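Section 4. Connecting the Stendell Four-Channel Mixer for Rehearsal and Small-Room Performance

This section explains how to connect microphones and instruments to the mixer, how to set levels, and how to store a group's settings between rehearsals. Read Section 2 (Power and Grounding) before you begin.

4.1 Before You Connect

1. Set the main fader and all four channel faders to their lowest position.
2. Confirm that the loudspeakers are switched off.
3. Place the mixer on a level surface within reach of the person who will operate it. The supplied power cord is 60 inches long and must not be stretched across a walkway.

CAUTION: Do not connect the powered output of a guitar amplifier to any input of the mixer. Damage caused in this way is not covered by the warranty.

4.2 Connecting Microphones and Instruments

1. Connect the lead vocal microphone to channel 1.
2. Connect the second vocal microphone, or an acoustic guitar with a pickup, to channel 2.
3. Connect keyboards to channels 3 and 4. Set the LINE switch on both channels to the ON position.
4. Label each cable at both ends with the number of its channel.

Note: Drums and guitar amplifiers do not normally require a microphone in rooms that hold fewer than 60 people.
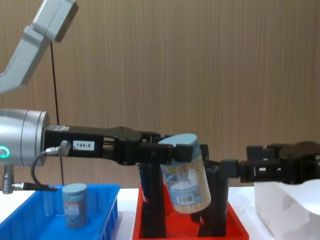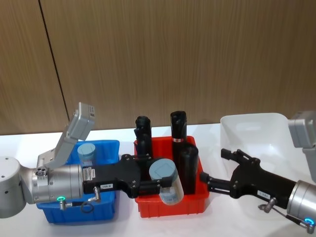 Cable labels should be short, printed in dark characters on a light background, and fixed where they can be read without lifting the cable. Handwritten tape is acceptable for a single evening but tends to come loose in storage. A white label with black characters, such as the "199-8" in the first picture, is a suitable model for rack units and stage boxes as well. Groups that share a rehearsal room should add the name of the group to each label - two sets of black cables are easily confused at the end of a session.

4.3 Setting Levels

1. Switch on the mixer, then the loudspeakers.
2. Ask the singer to perform the loudest passage of a song at full voice.
3. Turn the channel 1 gain control clockwise until the red light flashes, then turn it back until the light remains off.
4. Repeat for each channel in use.
5. Raise the main fader slowly to the mark at 0.

CAUTION: If feedback occurs, lower the main fader first. Do not cover the microphone with the hand.

4.4 Storing Settings

1. Press and hold STORE until the display shows a memory number.
2. Select a number from 1 to 37 with the dial.
3. Press STORE again to confirm.

Stored settings include tone and effects. They do not include gain or fader positions, which should be written on the chart in Appendix B.

If the display shows code 912, the memory is full. Delete a setting that is no longer needed and repeat the procedure from step 1.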